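Braklow 2-channel dash cam, four months in. Longish. Typing this on lunch so bear with me.

Bought it in August after somebody opened their door into mine in the grocery store lot and drove off. Nice crease right at handle height. No note obviously. Body shop wanted 400 bucks to pull it and that was the friendly price. So I finally did what my sister has been telling me to do for years and got a camera front and back.

Looked at three. The Duria, which everybody on the forums recommends and which costs way too much. The Naler, cheap, and the reviews are all either five stars or one star, never a good sign. And the Braklow in the middle. Paid 238 for it with the hardwire kit and the rear camera in the box. Card not included, get a good one, more on that below.

## Install

Front camera, ten minutes. Peel, stick behind the mirror, tuck the cord into the headliner. The plastic pry tool in the box is junk, bent on the first trim piece. Used an old gift card.

Rear camera was an entire afternoon. The cable is long enough (I have a small hatchback, somebody with a minivan should measure first) but getting it through the rubber boot between the body and the hatch, ugh. Silicone spray. Coat hanger. Some language. If you have a sedan it's probably a lot easier, just up the rear pillar and done.

Hardwire kit: three wires, constant, switched, ground. Manual has them in a diffrent order than the labels on the wires. Go by the labels. I went by the manual the first time and parking mode ran while I was driving and quit when I parked. Felt dumb for an hour till I worked it out.

## Picture

Daytime, great. Plates readable in the next lane and oncoming at town speeds. Highway, forget about oncoming plates, but same direction is fine. I had a pickup sit on my bumper for miles, high beams on, no reason, empty left lane, and the rear camera got his plate once he backed off enough to stop blinding it. Didn't do anything with it. Nice to have it though.

Night is so-so. Under parking lot lights you get cars and people, plates maybe half the time. On an unlit street you get headlights and soup. The Duria is better here, I borrowed one from a coworker for a weekend and it's not even close after dark. Is it worth double? Not to me. I park under a light.

Sound is okay. Turn it off if you sing.

## Parking mode

The whole reason I bought it, so here goes.

Two settings, motion and impact. Motion is useless in any lot with foot traffic. It saved clips of shopping carts, pigeons, a plastic bag, one guy fixing his hair in my window for a very long time. Filled the card in a day. Impact mode is the one you want. Set it to medium. On high it goes off when a truck drives by, on low I kicked my own tire pretty hard and it slept right through.

On medium I've had 13 saved clips since I put it in. Most were me shutting the hatch. One was a lady in a big SUV, parked so far over the line I had to climb in from the passenger side, and she bumped my mirror with her purse getting out, looked right at it, looked at the camera, folded my mirror back nicely and left. So maybe it works as a scarecrow too.

And one was real. Guy backed out of the spot across from me without looking, tapped my front bumper, got out, checked HIS bumper, got back in. Then he saw the little light blinking on the windshield. Wrote a note! A real one with a real phone number. His insurance paid. Camera paid for itself right there as far as I'm concerned.

Battery: left it parked five days at the airport and it started fine. There's a cutoff voltage in the menu, set it to the higher one, especially if your battery is old or it's cold where you live.

## The app

Bad. Connects over the camera's own wifi, drops your phone off the internet, then half the time tells you no camera found when you are sitting right under it. Pulling a one minute clip takes longer than the clip. I gave up and just pop the card into the laptop. Files are plain video, dated, no special player needed, so thank you for that at least.

Also it asks you to rate it every single time. I rated it.

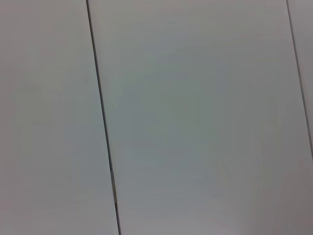
*Light gray, two dark seams. Plain as it gets.*

## Stuff that bugs me

- Voice prompts. "Recording has started" in a voice like a cruise ship. You can turn it off, menu 2, way at the bottom.
- Clock lost daylight saving and put itself in the wrong time zone too. Check it. If you ever need to show a clip to an insurer you want the time right.
- The adhesive mount let go once during the heat, camera was hanging by the cord when I came out of work. Cleaned the glass with rubbing alcohol, used the spare pad, been solid since then.
- Card slot is on the side facing the windshield. Who does that.
- Lens picks up dash glare on sunny days. Marinho sells a clip-on filter that fits, I have not tried it.

## Card

Get a high endurance one. I used a regular card from a drawer for the first few weeks and it started throwing errors, lost a whole commute. With the proper card no trouble so far. Format it in the camera once a month or so, takes a few seconds.

## Support

Emailed about the wire order thing. Got an answer next day from an Ingegerd Hovland, an actual person, who said yes the manual is wrong and sent me a corrected page. Also offered me a new pry tool. Said no thanks. Good support, I've had way worse from bigger companies. They should fix the printed manual though, this can't be news to them.

## So, buy it?

If you mostly park in lit lots and want something on the windshield that catches the door dingers and the tap and run people, yes. If you drive a lot at night on dark roads, save up for the Duria. Skip the Naler, guy at my work has one and it reboots on speed bumps.

Four out of five. Would be four and a half if the app worked.

Edit: someone asked if the rear camera works through tinted glass. Mine has factory tint and it's fine in daylight, darker at night. No idea about the really dark aftermarket film.

Edit again: yes the blinking light can be turned off. I leave mine on, see the note guy.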